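Leave It on the Table
October
By Sunee Prasertsri

I have stopped putting things away at the end of the day, and I think more people should try it. 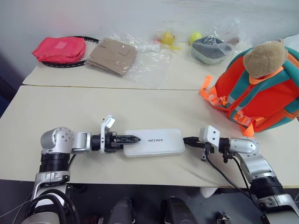
The usual advice goes the other way. Everything gets a home, the home has a lid, and the lid has a label. I followed that advice for years. I bought boxes. I owned 16 of them at one point, all with matching lids, and I could not have told you what was in half of them. Chargers went in one and cables in another, so every time I wanted to charge something I had to open two boxes.

A closed box is good at hiding things from guests. It is not much use to the person who owns them. If I want to play a game in the evening and the racket is in a closet under the winter coats, I will stay home. If it is out where I walk past it, I might go. The same goes for the cable to any device. A cable that lives with its device gets used. A cable in a drawer gets replaced by a new one, and then there are two in the drawer.

My friend Mio Hoshino disagrees. She says a table with things on it makes her tired - she likes to come into a room and see a bare surface. I understand that. But she also spends a good part of each weekend looking for her pouch of keys and cards, and I don't.

I am not arguing for piles. A pile is just a box without sides. What works for me is one long row along the back of a table, nothing stacked more than two deep, with the front left clear for whatever I am doing. When the row is full, something has to leave before anything new comes in.

It looks a little messy and the dusting takes longer. I gave 11 of the boxes to a neighbor, and the rest hold Christmas lights.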